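作業ノート 衣類たたみ・箱詰めの手順づくり
4月 火曜 記入者:収納班

午前はFeketeの棚の寸法取りで終わってしまい、たたみの続きに手をつけたのは昼過ぎ。でも今日は進んだ! 先週から引っかかっていた「シャツをどこで広げるか」がやっと決まりそうで、書いておきたくて仕方がない。

結論から書くと、広い面でたたむのが圧倒的に楽。作業机だと袖を開いたとたんに端から落ちるし、机の上の物をどかすところから始めないといけない。ベッドなら青いシャツをくしゃっと置いたまま、その場で開いて、袖を戻して、半分に折るところまで一気にいける。 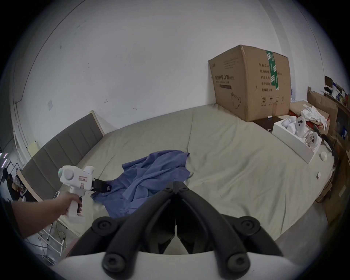

シーツのしわは先に伸ばしておくこと。うっかり忘れると、シャツのしわなのか下のしわなのか、手で触っても分からなくなる。あと、やわらかい面は押すと沈むので、折り目をつけるときは押さえるより、なでる感じのほうがきれいに出た。襟から裾へ一方向。これは気持ちいいくらい決まる。

たたみ方は2通り試した。
・Bokilum式(袖を先に背中側へ、そのあと三つ折り)
・Limbridgeで教わった、裾から巻いていくやり方

青いシャツは生地がくたっとしているので、個人的には巻くほうが好み。ただ箱に立てて入れるなら三つ折りのほうが収まりがいい。どちらかに統一しようという話が前に出ていたけれど、しまう先で変えていいと思う。

それから「つまんで持ち上げる」ところ。ここが今日いちばんおもしろかった。布の真ん中をつまむと全体がしぼんで垂れ、下ろしたときにまた丸まった塊に戻る。肩の縫い目あたりを持つと、自分の重さですっと形が出る。つまむ場所ひとつでこんなに変わるとは!
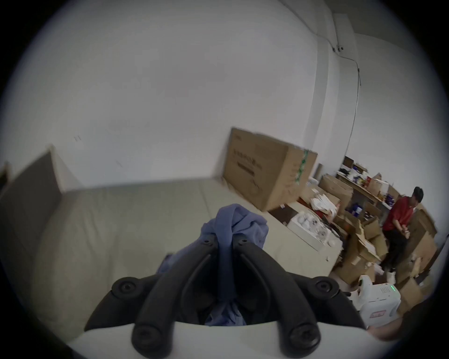
箱は大きい段ボールをそのまま使うつもり。印刷が入っていても中身のラベルを貼れば困らないし、緑のテープは目印になるので剥がさないでおきたい。底に紙を丸めて敷くか、平らに敷くかはまだ迷い中。丸めると下のほうのシャツに紙の形がつきそうな気がする。

数のメモ。Erneroに渡す分は全部で431枚、そのうちシャツが200枚。今日までにたたみ終えたのが67枚。残りはこの調子なら苦にならないと思う。むしろ早く続きをやりたい。

次回やること
・袖の短いものだけ先に分ける
・紙の敷き方を両方試す
・三つ折りの幅を箱の内寸に合わせて決め直す
・棚の寸法、清書がまだ(すみません、明日の朝やります)

最近の記録
・Fekete棚の寸法取り
・タオルの三つ折りと四つ折り
・段ボールの底の補強テープ
・靴下をそろえる順番
・ラベルの文字の大きさ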